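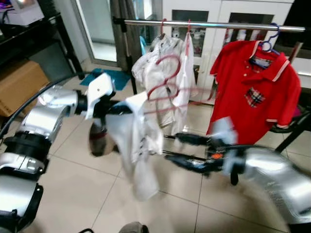
Le cessez-le-feu entre Barnon et Horkemell tient depuis le mois de février. L'officier qui dirige la mission d'observation, et qui a demandé à ne pas être nommé, nous a reçus le 24 septembre 2026 dans son bureau de Custcombe, avant son départ pour la ligne de séparation.

Il refuse de parler de paix. « Les canons se sont tus, les armées sont restées où elles étaient », dit-il. L'accord prévoyait un retrait des pièces d'artillerie à 2000 mètres de part et d'autre du fleuve. Côté nord, il est achevé. Côté sud, deux batteries se trouvent toujours sur les hauteurs, et l'état-major de Barnon invoque l'état des routes. « J'ai pris ces routes la semaine dernière. Elles sont mauvaises, mais un camion passe. »

La mission dispose de 54 observateurs pour une ligne de 110 kilomètres. Ils circulent sans armes, de jour seulement, et doivent annoncer leurs patrouilles la veille aux deux camps. C'est la clause dont il se plaint le plus. « Quand on prévient qu'on arrive, on trouve des positions bien rangées. Il faudrait pouvoir partir le matin sans rien dire à personne. » Une demande en ce sens a été déposée en juin. Elle n'a pas reçu de réponse.

Ses équipes ont relevé 1628 violations depuis l'entrée en vigueur du texte. Le chiffre a beaucoup circulé et il le trouve mal compris : un tir de fusil isolé y compte autant qu'un obus. « La plupart sont des coups de feu la nuit, tirés par des soldats fatigués ou nerveux. Ce qui m'inquiète, ce sont les drones. On en voit davantage depuis août. »

Reste la question des civils. Le pont Egilsson, seul passage praticable en hiver, est fermé aux habitants depuis le début des combats. L'officier souhaite une ouverture trois jours par semaine, avec un contrôle commun à chaque extrémité. Les deux délégations ont accepté le principe, puis se sont opposées sur les papiers à présenter.

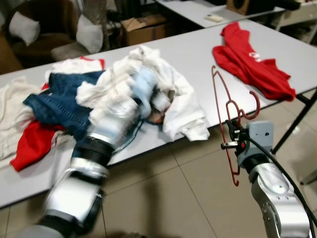
Une habitante de Horkemell, jointe par téléphone, estime que la mission demande trop peu. Trois jours, selon elle, cela ne suffira ni aux malades suivis à l'hôpital de l'autre rive, ni aux familles séparées. Elle ajoute que les gens de son quartier traversent déjà en barque — et que les deux armées le savent.

L'officier ne le conteste pas. « Nous les voyons passer, nous aussi. Mon mandat ne me permet pas de les escorter. Je le signale dans chaque rapport. »

Le mandat expire en décembre. Il s'attend à une prolongation de six mois, décidée au dernier moment, sans moyens supplémentaires. La prochaine réunion entre les deux délégations doit se tenir à Custcombe, à une date qui n'est pas encore fixée.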